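Tridau Cable Dress Kit for Kitchen Arms, Part 2117

If you've ever watched a gripper lead catch on a canister lid, you'll know why we put this kit together. It holds the cable bundle close along the arm and leaves a gentle loop behind the gripper, so the wrist can turn as freely as it likes — and a worn lead can be changed without stripping the whole harness.

Inside you'll find 58 soft ties, a spare gripper lead and a printed routing guide. Power the arm down, start at the shoulder and leave the last tie slack until you've moved every joint by hand. Please do look the connectors over now and then!

Price: $56. Ships from Monstead.

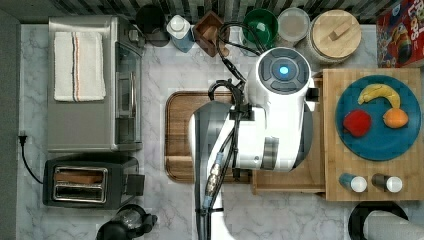
Tuominen wrote in to ask for a longer lead, and would happily pay extra for it.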